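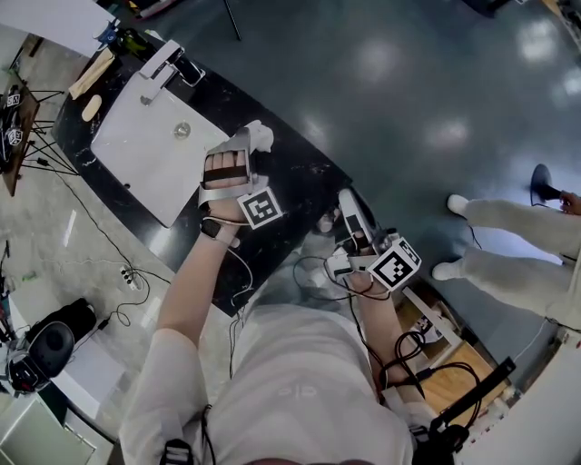 Fix the clocks before you train another policy

Most of the argument about hand-held gripper data is over model size. I think the bigger losses are upstream, in the software that lines up the streams.

At Lindwood we record with a gripper on each hand, a fiducial marker on each one and a lot of cable. Cloth is our usual task, and it's unforgiving. If the jaw signal lags the marker pose, the policy learns to close on air beside the fold.

Last September we went back over 813 recordings. Only 640 passed a plain timing check, and 125 of the rejects had already been used in training. The replay tool had played every one of them without a warning – it just stretched the shorter stream to fit.

We've since moved to Ilham, our own logger, which stamps each sample at the source and refuses to save a session when the streams drift. Operators grumble about it. They lose a take and have to fold the towel again. I'd still make that trade.

A planner can recover from a noisy pose. It can't recover from a wrong one with a confident timestamp. Labs publishing this kind of data should publish their sync error beside it, in milliseconds, for every session.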